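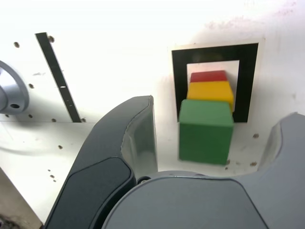

May, just gone eleven at night

I have got it. I have actually got it in my hands, or I did until I had to put it down to write this. The Bistton record, the first pressing, with the green label and the misprint on side two. Fourteen years of looking in boxes and it was in a shop on a street I must have walked down a hundred times.

I should go back a bit. I'd only gone into Cleritz to pick up a new belt for the turntable, and Vitória Peixoto was behind the counter pricing up a collection that had come in that morning. She had the stack face down. I know the back of that sleeve better than I know my own handwriting – the four of them leaning on a wall, and Horácio Esteves looking off to the left as if somebody had called his name. I think I made a noise. Vitória laughed and slid it over before I could ask.

She wanted 50 for it. I'd have paid more and she knew it, and she still said 50, and then threw in the belt. I'll be buying everything there until I die.

Played it twice through before tea. The reissue I've lived with all this time is fine, it's a perfectly good record, but somebody has scrubbed it clean and put the drums in a cupboard. On this one they're in the room! You can hear Américo Esteves breathe in before the second verse of "Pinheiro", and right at the end of the same song there's a chair creaking, or maybe the piano stool, which has been faded out early on every other copy I've heard. It goes on for another eight seconds or so and it changes the whole song. It used to stop. Now it settles.

Side two opens with "Nirnum", and the label has it as "Nirmun", exactly as it should be wrong. I've read about that misprint so often that seeing it made me grin like a child. The surface is a bit crackly for the first minute and then clears completely. There is one click in the slow part of "Low Water" and I've already decided I like it.

Rang Leonilde Abreu straight away, of course. She saw them play the old dance hall when there were 400 people in it and it was meant to hold far fewer, and she says Horácio sang the whole of the last song sitting on the edge of the stage with his shoes off. I've heard that story many times and I asked for it again. She went quiet when I held the phone up to the speaker for the creaking bit. Then she said, "That's how they sounded," and asked me to play it from the start.

She's coming over to hear it properly and bringing her own copy of the second album, the one with the brass on it. I've never got on with that one as well as she has. Too many trumpets in the first half, though I will give her the closing track, where they drop out and it's only the two brothers and a guitar. Perhaps I've been unfair. I'd like to hear both records in one evening and see if the join makes more sense.

The pressing was 1,261 copies, going by the pencilled note tucked inside the sleeve. Somebody has written that in small neat capitals, and under it a list of songs in a different order from the album. No idea if it's a set list or just how they liked to hear it. I tried their order after supper, getting up every few minutes to move the needle, and "Low Water" straight after "Pinheiro" is wonderful. I may tape it that way for the car.

Also in the sleeve, a lyric sheet I didn't know existed. So I've been singing the wrong words to the bridge of "Nirnum" since I was nineteen. It's "carry the lamp in", and I've always had it as "marry the lampman". I prefer mine, but I'll try.

Must write to Madalena Cordeiro in the morning. She's been after one of these for nearly as long as I have and I don't want her to hear it from Leonilde first. I could offer her my reissue to be going on with – no, she's got two of those. A tape, then, in the pencil order, with the creak left in.

Still to do: new inner sleeve, fit the belt, find a space on the shelf where the sun doesn't reach. Bed soon. One more go at side one, quietly, with the headphones.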